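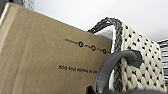
4. Unpacking and setting up the baskets

Read this section through once before cutting any tape. The Kasik storage set ships in one carton, with the baskets nested and the shelf inserts flat underneath them.

4.1 Opening the carton

1. Set the carton on the floor with the arrow pointing up. Leave at least 25 inches clear on one side.
2. Cut the top tape only. Keep the blade shallow – the rim of the first basket sits directly under the flaps.
3. Fold all four flaps back and lift the baskets out together, with both hands under the base.
4. Take out the flat inserts and the bag of labels.
5. Check the contents against the packing slip. If a part is missing, write down the order code before you call.

CAUTION: Do not pull a nested basket out by its rim. Hold the outer basket down by the base and ease the inner one up a little at a time.

Note: Keep the carton until every basket has been checked. Returns are accepted only in the original box.

4.2 Shaping the baskets

Soft baskets are pressed flat on two sides for shipping and need some time to stand straight.

1. Push the corners out from the inside with your fist.
2. Lay an insert in the bottom, smooth side up.
3. Fill the basket loosely with towels or a folded blanket and leave it overnight.
4. Run a hand along the rim. If it dips on one side, bend it gently the other way and refill the basket.

Do not use an iron or a hair dryer on the sides. Creases that remain after two nights can be misted lightly with water and left to dry with the towels in place.

4.3 Placing them on the shelf

1. Wipe the shelf and let it dry.
2. Put the heaviest basket on the lowest shelf.
3. Slide each basket in until the front is even with the shelf edge.
4. Tie on a label if you want one.

CAUTION: Baskets are for household linens, toys and clothing. Do not store open liquids, candles or tools with bare blades in them.

4.4 Flattening the carton

Slit the bottom tape, press the sides together and fold the carton along its existing creases. It can go out with paper recycling once the tape is off. Plastic bags go separately – keep them away from small children in the meantime.

Replacement inserts are listed in Section 6 under part number 1146. Labels are part number 488.

Comments (3)

Aaliyah Zacharias
2019-07-18
Overnight wasn't enough for my large one, it still leaned. Two nights with bath towels did it.

burnt_toast_600
Do the Fendero inserts fit these? I have four left over from an old set.

mlk
Trim the corners and they do. Mine have been in since February.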